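Bench and floor notes – June

From the automation group, Kerkthorpe. Short one this month, half of it typed standing up. Please read the cables bit even if you skip the rest.

The handling rules have been redone. The old sheet was written for the fixed cell at Nernlow, where everything is bolted down and there's a fence. Doesn't work for a room with an armchair in it. So the new sheet (Home Room Practice, pinned by the door and on the shared drive) takes over from now. Bin the old one. Main changes as follows.

Sleeves and covers

Fabric covers stay on the arm whenever the hand is working near furniture or crockery. Check the hem before you enable. It should sit clear of the finger joints, all of them, with the hand open AND closed. Loose folds further up the arm are fine, loose folds at the knuckle are not. If it has crept down, disable, pull it back, start again. No tugging at it while the arm is live. Covers get washed at the end of each block, not when somebody notices.

Fingertips: wipe before the first run and after anything greasy. Split or lifting rubber = hand comes off, tag on it, into the tray. Don't glue it. We had two glued ones back last month and neither was any use for grip work afterwards.

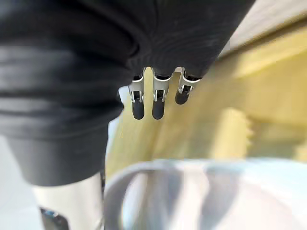

Speeds and distances

Shelf and tabletop work is capped at 60 mm per second once the hand is inside the furniture outline. Free air can go faster, see the table on the sheet. People stay 1000 mm back from either arm while it's enabled, and that includes leaning in to straighten something. Disable first. Yes every time.

Both arms count as live if one is. This came up at the review – someone was watching the arm that was reaching and had forgotten about the other one sat low in front. The parked arm gets the same distance as the busy one.

Soft goods and footwear

New section, as the old sheet only covered boxes and tins. Slippers, cushions, folded cloth and so on:

Set out pairs together, toes the same way, so the start layout can be repeated by the next shift. Fill in the layout card before the run, not from memory after.

Approach from the front of the shelf. Hand open. Stop short, check the fingers are clear of the shelf edge and the uprights, then go in.

One item per grasp. If the second shoe comes along with it, log it as a double and reset.

Straps and buckles are a snag risk. If a finger goes under a strap and doesn't come out on its own, stop and free it by hand with the arm disabled. Do not wiggle it out with the controller.

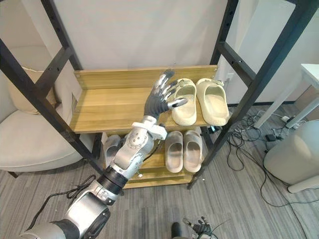 Reaching for the cream slippers on the upper shelf, home room.

Cables

Biggest item from the walkround, and it's on all of us. Anything crossing carpet between the shelving and the table should be in a floor cover or taped along the wall. Loops near the arm base get tied up before enable. Power strips come up off the floor, the brackets have been ordered from Wavard and go under the tables when they arrive. Until then keep the strips pushed back and dont add more adapters to them.

Logs

Stop events go in the log within 24 hours, however small. 21 went in last month which is better than it was, but several just say "stopped". Need the item, which arm, what the hand was doing, who pressed. Two lines is plenty.

The Fuchs checklist for pre-use inspection still applies on top of all this, nothing in it has changed. Where the two disagree use the stricter one and tell us so we can fix teh wording.

Sign the back page of the new sheet before your next session. Comments to the group inbox, next revision is planned for after the Nernlow visit.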